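### 3.2 Sorting surface and small items

Household sorting was looked at in two sites, Moura and Lorkbridge. Same instructions at both: clear the bag, put things that belong together into a crate, leave the rest on the table. Draft coding scheme from the Plarkar pilot, trimmed to 5 categories (food, paper, hygeine, tools, other). 986 placements coded in total.

Pocket tissues were the awkward one. Paper by material, hygiene by use. Coders split on them more than on any other item, and the participants did too. At Lorkbridge they mostly went in with the soap and combs; at Moura they were often left out on the wood till last, then put back in the bag. We kept the label people gave out loud, where there was one, and fell back on final location where there wasn't.

Crate colour not analysed. Crate position was: left-hand side of the table for most sessions, see Figure 3, with the item of interest further across. Distance to crate matterd less than expected for light items. Glare on the tabletop is noted in the session log but wasn't used as a factor.

**Figure 3.** Pack of Kleenex "On The Go" tissues on the wooden table, perforated grey crate at left. 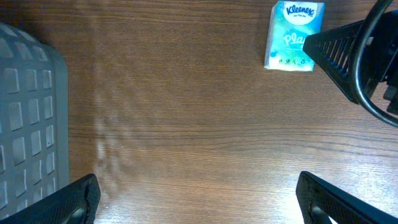 Dinar asks whether tissues should have been coded twice, once as paper and once as hygiene, and the disagreement between coders dropped from the error count altogether.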